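Workshop notebook, back room
28 Apr 2025

Starting on a fresh page, the last one has glue on it and now permanently belongs to the page before that. If you're looking for the notes on the Neves chairs, they're in there, you'll just need a butter knife.

Today was the deep cupboard. I've been putting it off since October, when I shoved everything in there before the floor got sanded and told myself it was for one week. Well! I'm writing down where things went while I can still remember, mainly for whoever comes in looking for the small clamps tomorrow and finds a shelf full of sandpaper.

First, the cupboard itself. It's much deeper than my arm, which I think is the whole problem with it. Anything that goes past the elbow is gone, and then you buy another one. I pulled it out in layers, front layer onto the long bench, second layer onto the floor, third layer onto the chairs that were meant to be getting new seats (sorry, Neves chairs). Under all of it was a sheet of brown paper somebody had put down as a liner, stuck to the wood with what I'm fairly sure is old hide glue. It came up with a warm damp rag and a plastic scraper, a bit at a time, and I'd say it took longer than the rest of the job put together. Don't use the metal scraper. I used the metal scraper for the first few strokes and there are two marks at the front edge to prove it, and they'll be there forever.

Things that came out, in no order:

The good marking gauge! I had blamed at least two people for that.
Half a box of 51 mm screws, plus the other half loose under everything.
Webbing, the striped kind, still on the roll.
A tin marked "808" and nothing else. It rattles. I pried the lid and it's upholstery tacks, blued, a bit furry on top but fine underneath. 808 must have meant something to someone. I've written TACKS on it in paint pen and left the 808 where it is.
Three different jars of wax, all the same color as far as I can tell, all with the lids welded on.
The Skidano order, the one we thought had never arrived. The slip is still taped to it, order number 3769. So that's settled, and I owe them a fairly embarrassed email, since I was quite firm with them on the phone about it. The box has the brass cup hooks, the felt pads, and the long hinge. All there.

The felt pads have gone in the drawer under the vise. The long hinge is for the Carell trunk, so it's standing up in the corner behind the trunk with a tag on it. Please leave it standing, the leaves are thin and I don't want it walked on.

On to the light, which is what I really meant to write about before I got carried away with tins. That side of the room is just dark. The only strong light comes from the right as you stand at the cupboard, so when you lean in you block it with your own shoulder and then you're working by feel. I've tried the little clip lamp, the headlamp (hate the headlamp, it slides down onto my nose) and leaving the hall door open. With the clip lamp on the right-hand door you get a lot of glare at the opening and still no idea what's in the back left. It's a funny thing, the brighter I make the right side, the worse I see into the left, my eyes just give up and go with the bright part.

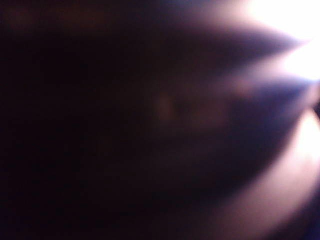

Near black on the left, white glare at upper right fading to lavender.

So here's what I want to try, and tell me if it's a bad idea. The Wulteo strip we had left over from the display case is thin enough to sit behind the face frame of the cupboard, up top, pointing back and down. You wouldn't look straight at it from a standing position, and it would wash the back instead of your eyes. I held it up there with masking tape for a while, and even taped crooked I liked it a lot better. The lead only reaches as far as the left-hand door, though, and I'm not running an extension across the spot where everyone stands to use the vise. I'll have to either bring it down the inside of the case and out the bottom, or move the power strip along the wall. The power strip is easier. The power strip is also behind the lumber rack, so we'll see how I feel about easier when I get there.

One more light thing while I'm at it. I painted a piece of scrap with the leftover white and stood it up at the back of the bottom shelf, just leaning. It makes a huge difference for no money! If we empty the thing anyway to run the lead, I'd like to paint the whole back panel. We've got most of a can. It's eggshell, and I'd go over it with a coat of clear because otherwise every can that slides in will leave a gray ring.

Where everything went, for the record:

Top shelf: light stuff we don't use much. Cane, the spare webbing, batting in its bag, the paper patterns rolled up in the tube. Nothing heavy up there please. I got a can of wood filler in the collarbone this morning and I was not graceful about it.

Middle shelf: clamps. All the small ones on the left, the quick-grip ones on the right, and the corner clamps in the wire basket so you can slide the basket out and take it to the bench. If you take the basket, bring back the basket.

Middle shelf, behind the clamps: nothing. I mean it. I screwed a batten across at elbow depth so nothing can get pushed back there. You can reach over it if you absolutely have to, and I know one of you will.

Bottom shelf: cans, waxes, oils, with the labels facing out. Oily rags do NOT go in here, they go flat on the line outside and then in the metal bin with water. I found one balled up in a coffee can and it gave me a proper chill. I don't care whose it was. Just please don't.

Doors: I put the brass cup hooks from Skidano inside the right-hand door, 10 of them, in two rows. Scissors, the webbing stretcher, the tack lifter, the small square. The webbing stretcher swings and knocks when you close the door, so I've stuck a felt pad where it hits. I'm going to leave the left-hand door bare until I know where the Wulteo lead is going.

What I didn't get to: the waxes. I put the jars upside down in warm water in the sink to loosen the lids and then it was time to sweep. If you're in before me, have a go with the strap wrench. If one of them opens, put a dab on a bit of scrap walnut and a bit of scrap pine and write on the back which jar it came from. My guess is that two of them are the same stuff decanted and the third is shoe polish, based purely on the smell around the lid.

Also not done: sorting the loose screws. They're in the blue tub at the end of the bench. There are some bright ones mixed in with the yellow ones and I couldn't face it. It's a good job for when you're waiting on glue.

Carell trunk, quick update since I'm here. The lining paper is out, the smell is much better, and the bottom boards have moved less than I feared. One board has a split that runs in from the end, it closes up nicely by hand, so I'll glue it with the bar clamps and a caul on each side with packing tape on the cauls. I want to do that before the long hinge goes on, because I'll need the lid off and the box on its back. The old hinge holes are chewed out. I've been going back and forth between plugging them and shifting the new hinge along so it bites fresh wood, and I think plugging wins, the new holes would land too close to a knot at one end. There's a length of birch dowel on the top of the drill press table that I cut for it. It is not a stirrer.

Neves chairs: no change, except that they had half the cupboard sitting on them all afternoon. I've dusted them. The seat frames are fine. The new webbing can go on as soon as someone decides between the striped and the plain, and now that we've found a roll of the striped I'd vote for using it up. It's getting covered anyway. I'll measure the roll against one seat before I promise anything.

Shopping, if anyone is going: masking tape (the wide one, I finished it on the lamp experiment), paint pens, a small brush for the eggshell, cable clips that aren't the nail kind, dish soap for the sink. No clamps! We have clamps.

Swept, bins out, hall door locked. The strip is still taped up inside the cupboard and unplugged, so duck a little when you lean in.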